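Home | Reviews | How-to | Parts bin | About | Contact

Five weeks with the Brarkby hand-held grippers

Posted 28 October 2024

I signed up for the Brarkby kit in the spring and then forgot about it until the box came. It's a pair of hand-held grippers, one for each hand, plus a power brick, two short cables and a card with a web address on it. You do ordinary jobs around the house while holding them, the grippers record, and the recordings go up to a service called Truvum, which sorts them and tells you which ones are good enough to train a robot arm on. Grornness sells the whole thing as one package. The list price is $1805 with five months of Truvum included. After that you pay by the month.

I have a small arm in the garage that I'd like to teach to handle laundry. That is the only reason I spent the money, so this review is mostly about cloth. If you want to know how the grippers do with cups or screws, I haven't tried either one.

Setup took me most of an evening. The grippers themselves were easy. The Truvum account was the slow part – it wanted a firmware update on each gripper, one after the other, and the second one stalled and had to be started over. Pairing has worked every time since.

The grip is comfortable enough for a short session. I keep mine to 15 minutes, which is what the manual suggests, and my wrists agree with the manual. The weight sits forward of your hand and you notice it when you reach across something wide like a bed. 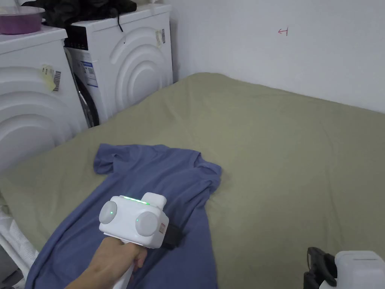
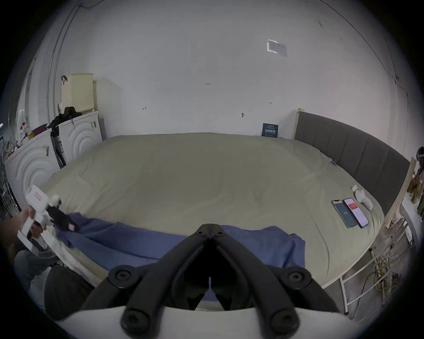

Cloth is harder than I figured. With your fingers you can feel when you've picked up one layer or two. Through the jaws you can't feel much of anything, so you go by eye. T-shirts are the worst for this. I would go to lift a sleeve and get the sleeve and part of the body with it. The trick that worked for me was to come in low, nearly flat to the bed, and close slowly on the hem. Collars I still get wrong a lot of the time.

Towels are much easier. If you're starting out, start with towels.

Truvum scores each recording from zero to five. My first batch of shirts came back with mostly twos. The notes that come with the scores are short, things like "left hand out of view" or "moved too fast," but they were fair, and once I slowed down the scores went up. Uploads are slow on my connection and there is no way to pause one and pick it up later. I wrote to support about that and got a polite answer saying it was on the list.

I also looked at the Liyanage set before buying. It costs less, but at the time you had to buy the left and right units separately and do your own sorting. I'm not patient enough for that. Someone who likes writing scripts might be happier with it.

Would I buy the Brarkby again? For laundry, yes, though I'd wait for a sale. The hardware is solid and I've dropped one on a concrete floor with no harm done. The monthly fee is what bothers me, and I'll decide on that when the included months run out. I haven't put the shirt recordings on the arm yet. The towel ones are on there now, and it gets one corner over before it loses its grip on the other.

Get new posts by email. Enter your address to subscribe. You can unsubscribe at any time.

Contact | Copyright 2024, all rights reserved | Back to top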